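How does a robot learn to clean a toilet?

Cleaning a toilet is a job most people would happily give to a robot. It is also a hard job to teach. A toilet seat has a curved shape, a lid that moves and an underside that is easy to miss. A robot has to find all of these parts before it can clean them.

Learning by copying

One way to teach a robot is to write down every movement it should make. This works well in a factory, where each part arrives in the same place every time. Bathrooms are not like that. Lids are left up or down, and brushes get put back in different spots.

Researchers at the Nalovska lab in Stotport use another way. A person holds a tool that ends in a gripper, like the hand of a robot. A camera on the tool records what the gripper is close to while the person does the job. Each recording is called a demonstration. A computer program then studies the demonstrations and looks for patterns: when the seat looks like this, the gripper moves like that.

How many demonstrations does it take?

Thirumalai Kurup, who leads the work, wanted to find out. The team trained the same program 2 times. The first time it was given 200 demonstrations. The second time it was given 2261.

Both programs were then tested on 678 cleaning tasks. The program with more demonstrations did better, mostly on seats it had never met before. On seats it already knew, the two programs were much closer.

Practising outside the bathroom

A toilet seat does not have to be fixed to a toilet for this kind of work. It can be put on the floor, which leaves more space for people and machines to move. A robot can hold a brush too – its gripper clamps the handle, and the bristles stick out at the end.
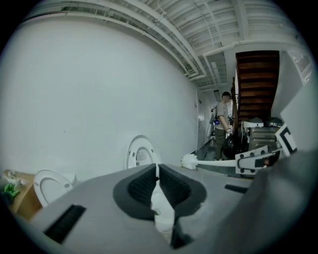

Words to know

Gripper: the part of a robot that takes hold of things.

Demonstration: a recording of a person doing a job, used for teaching a robot.

Marker: a black-and-white square pattern. A computer can use it to work out where something is.

Bristles: the stiff hairs on a brush.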